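Noltitz open house: a visit to the kitchen goods building

Posted 31/12/2024 in Visits

I had been meaning to write up the Noltitz open house since August, and the notes have sat in a folder all that time. The place is an old dairy on the edge of town that now holds three small outfits under one roof. Fairweather has the ground floor and works on tableware and kitchen tools. Tikley makes play food and toy kitchen sets upstairs. Molten is the smallest of the three and does the color work for the other two.

Parking is in the field behind the building. There is a path along the fence, but it isn't marked, and I walked the long way past the loading doors before I found the entrance. Admission was 4 dollars, cash only, and for that you got a paper map and a ticket for a drink. Tours left every 30 minutes from the front hall.

Our group was led by Benedek Hegedűs, who has been with Fairweather for seven years and started out in the packing area. He talked at a normal volume, which meant the people at the back missed parts of it, and he repeated things when asked. He had no script that I could see. When we came to something he liked, we stayed longer.

The first stop was the pattern store, a long cold room with shelves up to the ceiling. Fairweather keeps a sample of every shape it has sold, including the ones that were dropped after a season. There are nearly 400 on the list. Hegedűs took down two salad bowls from different years and passed them along so we could feel the difference in the rim. The older one had a sharp lip that collected food. The newer one is rolled over a little and wipes clean with a cloth.

After that we went through to Molten, where two people were matching color chips under a lamp. Pale colors are the hard ones, according to the man at the bench. A strong red hides small differences between batches. A pale green or a lavender does not, and two plates that look the same in the box can look wrong side by side in a kitchen with north light. They keep a master chip for each color in a drawer, out of the sun, and replace it when it starts to fade. I asked how they know when it has faded and was shown a second drawer with a second chip.

The tabletop room was the part I had come for. Fairweather pieces and Tikley play food get laid out there together, on white, so the buyers from both firms can see how the colors sit next to each other.

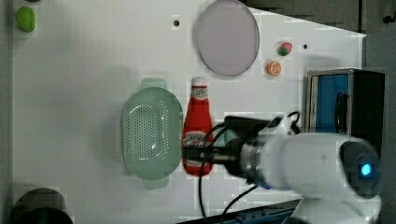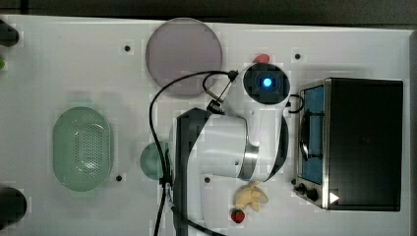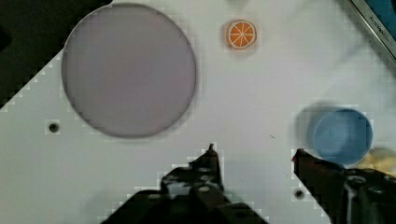 Is the play food sold separately from the plates and cups?
Tikley sells it in bags by type, fruit in one and vegetables in another, and the plates and cups come from Fairweather in sets of four. The shop in the front hall carries both, on different shelves.

We spent longer in that room than the map allowed for. I liked the green colander best. It is oval, with a flat handle at each end, and that seems a sensible shape for rinsing beans or a small lot of berries. My own colander is round and metal and takes up half a cupboard. The lavender plate was large and plain. A woman in our group said she would want it in a deeper size for soup, and Hegedűs wrote that down on the back of his map.

The orange slice is a nice piece of work for a toy, with the segments shown all the way in to the center. Tikley tries to keep its fruit simple enough for a small child to name at once, we were told, and the citrus went through several versions before they settled on one. An early lemon was mistaken for a potato by most of the children who were given it.

Upstairs at Tikley the ceilings are lower and the rooms are warmer. There was a long bench with trays of finished pieces waiting to be checked. Each piece is turned over by hand and felt along the seam with a thumb. Anything with a rough edge goes into a gray tub. A young man at the end of the bench let us try it, and I passed a carrot that he then took back out of my tray.

Tikley also has a play corner, which was the busiest place in the building. Children could set up a shop with a counter and baskets and sell vegetables to their parents. I would have put this at the end of the tour, as several families stayed there and our group was down to seven by the time we reached packing.

Packing is done on the ground floor again, at the back. Plates go in upright, with card between them. Cups go in upside down, in a separate box with dividers. Hegedűs showed us the fold they use for the card, which makes a double layer at the rim and a single layer in the middle. I have since used it for packing my own plates and it holds up fine. He also said that newspaper leaves marks on the pale colors and that plain paper is worth the money.

The tour ended in the front hall, at the shop. Seconds were on a table near the door, priced by a colored dot, and the good ones had gone by midday. I bought two small bowls with a speck in the glaze and a bag of toy fruit for my niece. The line was slow, with one register and a card reader that kept dropping the signal. Bring cash if you go.

Drinks were served in the yard – coffee, tea or apple juice, one per ticket. There were benches along the wall and a stand selling flatbread with onions. The flatbread was good but a bit dry. Restrooms are across the yard and up three steps. A ramp is planned, and a sign on the door gave a phone number to call for help in the meantime.

A few practical notes for anyone thinking of going next time. The pattern store is cold even in summer, so take a sweater. The stairs to Tikley are narrow, and strollers have to be left in the hall. Photos are fine on the ground floor and in the tabletop room, but you should ask before taking any at the Molten benches. The full visit takes a good part of an afternoon if you wait for a tour and then look around the shop. You can also walk through on your own with the map, though the pattern store is only open to groups with a guide.

Hegedűs said the next open house would be in August again. Tickets are sold at the door, and there is no list to sign up for.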